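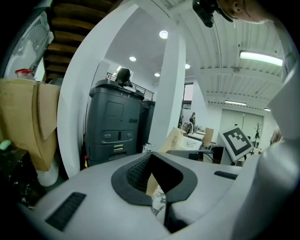 Hand-held gripper loses its position every time we turn toward the stairs - student project, demo coming up

Posted in Robotics: Clubs and Classes

Fenna Geerts
2019-06-09

I'm on a student team of five and we've spent the term on hand-held grippers. You carry the thing around, squeeze it, pick stuff up, and the camera on it is supposed to work out where it was the whole time. Later an arm copies what you did. That's the theory, and the theory got us a very nice grade on the proposal.

We've printed one big square marker and mounted it on a white board in the room. While the marker is in view, the position track is lovely. You could frame it. Turn toward the stairs and the cardboard boxes and within a second or two the track wanders off through the wall, and then snaps back when we come around to the marker again. In the last session we recorded 90 pick-ups and only kept 8 of them, so my spreadsheet is mostly the color red.

What we've tried:

Slower movements. Helps a bit. Makes everyone look like they are defusing something.

Turning the board at an angle so it faces the person with the gripper. Also helps a bit, until the person moves, and moving is sort of the assignment.

Restarting the laptop. Pieter's idea. Pieter has one idea and he's loyal to it.

The room is long, with a white pillar, a lot of white ceiling, recessed lights at one end and fluorescent tubes at the other. Frosted glass doors at the back. We can't change rooms. Our supervisor at Fistmont says "add more markers," and when I asked where, she said "around." Is it the marker, the lights, or us? We have 400 left in the budget and would prefer to spend it on the end-of-term dinner.

Mervin Landry

It's the lights. Fluorescent tubes flicker and cameras hate it. Replace them all with LED.

Fenna Geerts (comment)

It's a university ceiling, Mervin. There's a form to get a chair moved.

Mervin Landry (comment)

You didn't say what the rules were. Tape something over them then.

Leandro Campos

Please don't tape anything over ceiling lights.

I coach a school team and we went through this with the Wulent challenge two years ago, so you get the benefit of our suffering. Your supervisor is right, though I agree that "around" leaves something to be desired. One marker gives you a good position from one direction and nothing from the others. When it leaves the picture, the software has to follow whatever features it can find, and you've described a smooth ceiling, a smooth pillar and frosted glass. There's very little there to hold on to. The boxes should be a decent target if the camera can see enough of them, but your own gripper probably fills a good part of the view. Ours did. We had 1415 frames in one run and in most of them the software had tracked our own plastic with tremendous confidence.

What I'd do, in this order:

Mask the gripper. Draw a shape over every part of the image where the gripper body, the fingers and the housing show up, and tell the tracker to ignore it. Remember that the fingers move, so make the mask cover them open and closed. Takes an afternoon and costs nothing. If you do one thing from this list, do this one.

Print more markers, each with a different ID. I have to say that last part out loud because my team printed six copies of the same one, and for a whole day the robot believed it was in six places. Put one on the pillar, one under the stairs, one low on the boxes side, and leave the one on the board where it is.

Keep them flat. Glue them to something stiff. A marker on curling paper is worse than having none, and it will get the blame last.

Leave the white margin around the black border. Somebody will want to trim it off so it looks neater. Watch that person.

Measure the printed square with a ruler and enter that number, whatever the file claimed. Printers love to "fit to page."

Then record a boring test. Walk a loop with no picking up at all, come back to where you started, and see how far apart the two ends are. If that doesn't close, no amount of pick-ups will help.

As for the flicker, Mervin has half a point. Fix the exposure instead of leaving it on auto, and pick a shutter time that goes with your mains frequency. Auto exposure also goes dark every time you tilt up into a bright lamp, and that alone can lose the track.

Marijke Peeters

+1 on the mask. Also, tell the rest of the team to stay out of the way while somebody's recording. People leaning in close are features too, and they walk off with your map. We put a line of tape on the floor at Brouwer and it worked until lunch.

If you're using the Steditz calibration sheet, check that you calibrated with the lens you have now. We swapped ours in April and spent two weeks being angry at the software.

Fenna Geerts (comment)

Update. The mask was the big one. We had a mask already, it turned out to be from the previous gripper, which was a different shape, so we'd been carefully ignoring a piece of ceiling. Redrew it last night and the track now gets as far as the stairs and back before it drifts. Four new markers are drying on foam board. Someone trimmed the margin off one of them. I won't say who but he suggested restarting the laptop afterwards.

Pieter Smits (comment)

It did need restarting.

Leandro Campos (comment)

Reprint that one. And post your loop test when you've got it, I'd like to see how far off it is with all five up.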